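Teaching by Hand: A Conversation with Ognjen Popescu

14/07/2024

Ognjen Popescu talks with his hands, which is a good thing in his line of work. Within five minutes of meeting me at the door he has shown me, in mid-air, three different ways to pick up a sock. "There's the pinch, there's the scoop, and there's the one where you drag it to the edge of something and then grab it," he says. "I love the drag. It took me ages to get the drag!"

He leads the data team at Estinari, a small company that wants robots to do the dull parts of housework. The software that will one day run them learns from examples, and somebody has to make the examples. That means a person steers a pair of robot arms through a chore, start to finish, while every motion and every camera view gets saved. Then the person messes up the room and does it again.

Popescu came to it from furniture restoration, of all places. He answered an ad in December, expecting a few weeks of odd work, and was hooked by the end of his first shift. "You put your hands on the controls and the arms go where you go," he says. "For the first hour I was terrible. I knocked over a lamp. I was so happy."

The current project is called Rimel, and it is all bedrooms. Each recorded run is an episode, and the goal for every room is 500 of them. An operator on a good day gets through 55. I asked whether that gets boring, and he looked at me as if I had insulted his dog.

"No two are the same, that's the beauty of it. You crumple a wrapper and it lands differently. You put the bottle on its side, you stand it up, you hide it by the bed. If I do the same neat thing every time, the model learns one neat thing. I want it to see me reach in from a bad angle and sort it out."

So he keeps the fumbles? "Some of them, yes. If I drop something and pick it up again, that's gold. If I drop something and give up and go get coffee, that one we throw away." He laughs. "There was a lot of coffee in the beginning."

The part that surprised me most was how much he thinks about trash. The team has a box of it in the hallway, sorted by how it behaves: stiff, floppy, slippery, see-through. Clear plastic is his favorite enemy. "The camera sees the carpet right through it. You and I know there's a bottle there because we've seen a million bottles. The model has seen, what, the ones I showed it? So I show it a lot of bottles."

Carpet comes up often too. On a hard floor things skid away from the fingers, and on carpet they stay put, but the fingertips can snag if you come in too low. Popescu's rule for new operators is to come down slowly and stop a little earlier than feels right.

The litter task is the one he most wanted to talk about, because it needs both arms at the same time. One steadies the bin and the other brings the trash. "People do this without thinking. You hold the bin so it doesn't tip. I had to watch myself clean my own kitchen to notice I was doing it."
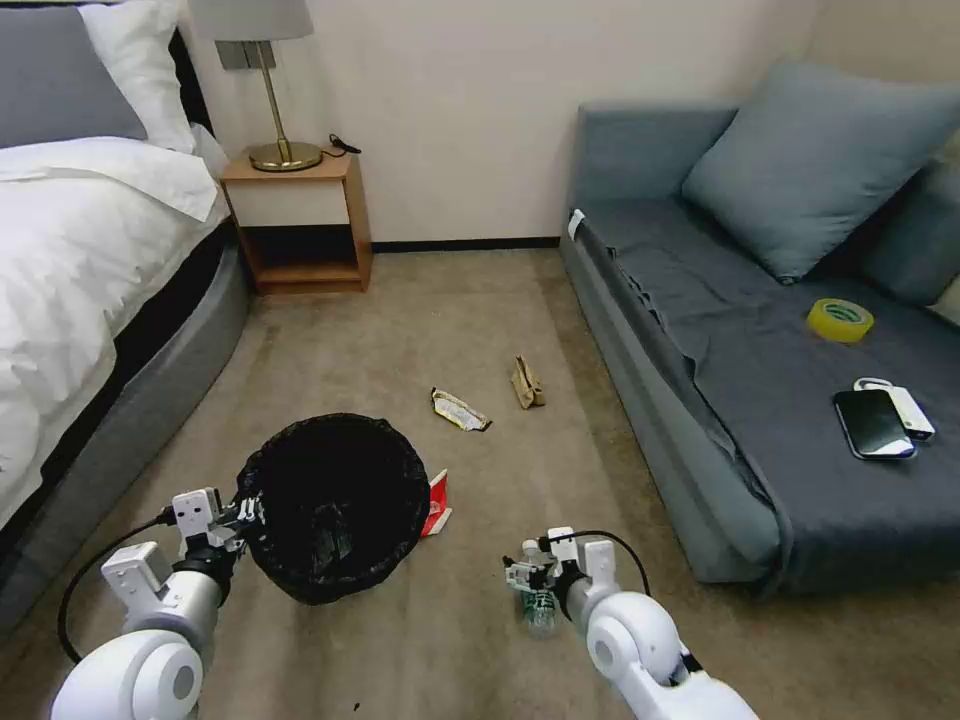 Cleanup in a Rimel bedroom: the left gripper holds the rim of the wastebasket, the right one has a water bottle, and there's more litter on the carpet.

The order of pickup is left to the operator, and everyone has a style. Popescu goes for the hardest item first. A colleague at the company's other site, in Ulley, always starts with whatever is closest, and the two of them have a friendly argument going over whose episodes are more useful. They plan to train on each set separately and find out.

A second project, Chisholm, will move the whole business to kitchens, and he can hardly wait. He has already recorded 126 practice runs with a dish rack. "Wet spoons!" he says, and both hands go up again. "Have you ever thought about how strange a wet spoon is? Come on, I'll let you try one."

I tried one. I dropped it, picked it up on the second attempt, and he asked if he could keep the recording.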